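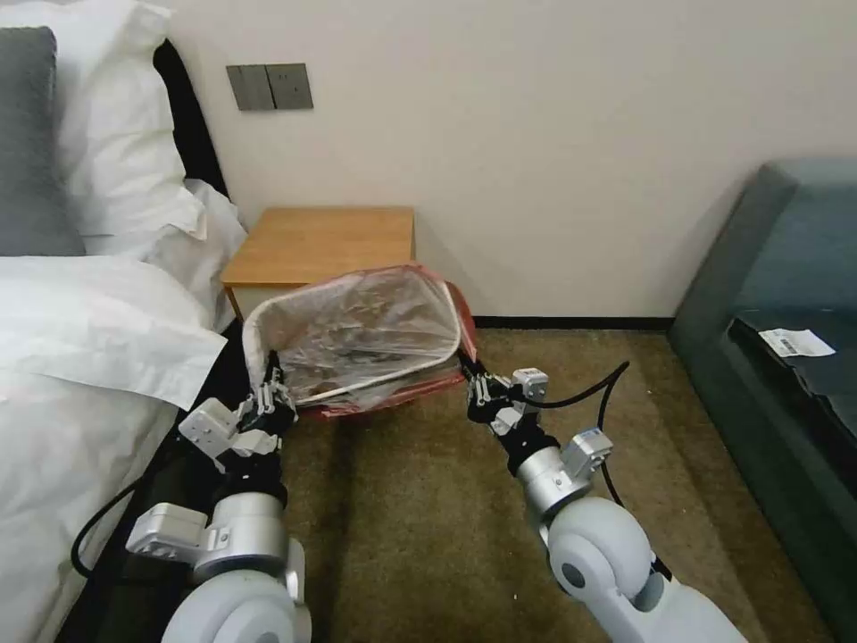

About Drulen

Drulen tests two-armed service robots on hotel housekeeping tasks and publishes what fails. We were founded by Ulla Solheim, a former elevator safety inspector, and we work for manufacturers, hotel operators and insurers. We do not build robots and we hold no stake in any company that does.

What we do

Our test room is furnished as a guest bedroom, with a bed, a nightstand, a sofa and carpet. Each task is run 50 times under fixed conditions before any result is released. To date we have logged 1,393 runs on the wastebasket task, which covers gripping the basket, removing the liner and leaving the basket upright on the floor.

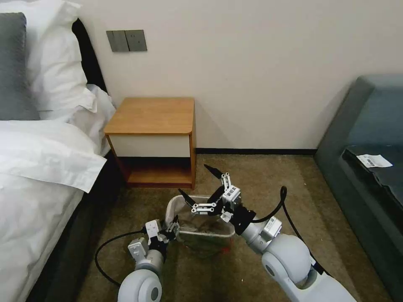
Most faults we record are minor: a missed rim, a finger closed on the liner and the rim together, a basket set down at an angle. These are graded 1 or 2 and go into the monthly summary. Grade 3 means the run was stopped by the operator. Grade 4 means something moved that should not have moved.

The May fault

We are best known for a Grade 4. In May, during a liner removal, the left arm of a unit under test kept pulling after the stop command had been sent. The delay was 600 milliseconds. The basket struck the nightstand and the arm came to rest against the bed frame. The operator was behind the floor line and was not hurt.

The cause was in the Tineck motion controller. A force limit set for one gripper was being read by both, and the stop command waited in a queue behind the correction. The same queue had passed our bench check, which at that time tested each arm separately.
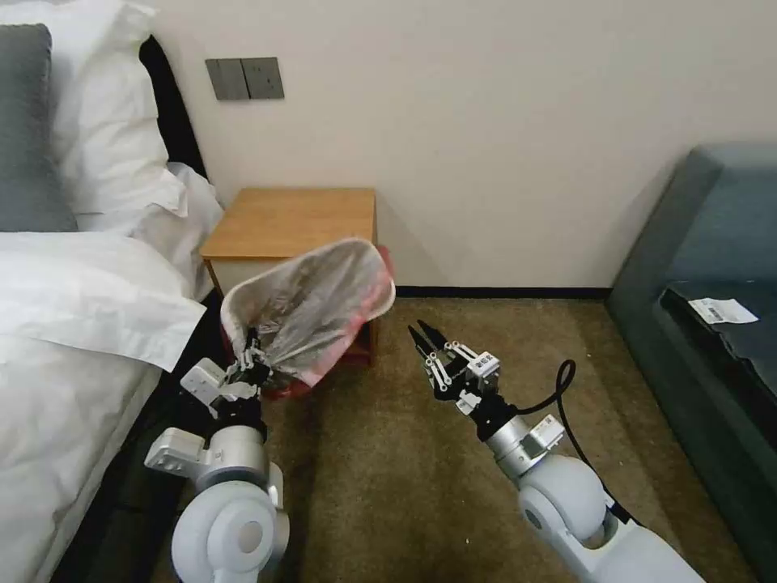 We published the full log, including our own part in it. Three things changed afterward:

Both arms are now loaded during every stop test.
The stop circuit is wired outside the controller.
Liner pulls are capped at 40 newtons until a unit has finished its first set of runs.

Tineck issued a corrected release, and we repeated the full set on it with no Grade 4 results. The report was closed on 29 September 2018.

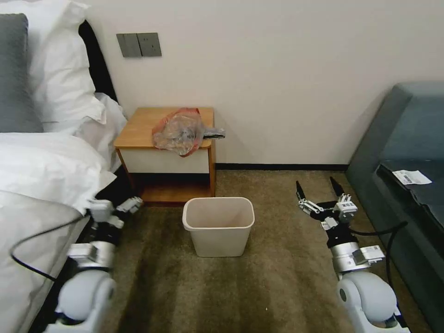 Reports and access

Fault reports are free to read. Clients may comment on a draft but may not withhold it. Our force gauges are calibrated by Jilard, and test logs are reviewed by Chauvin, an outside auditor.

Requests for test time should state the arm model, gripper type, controller version and any known stop faults.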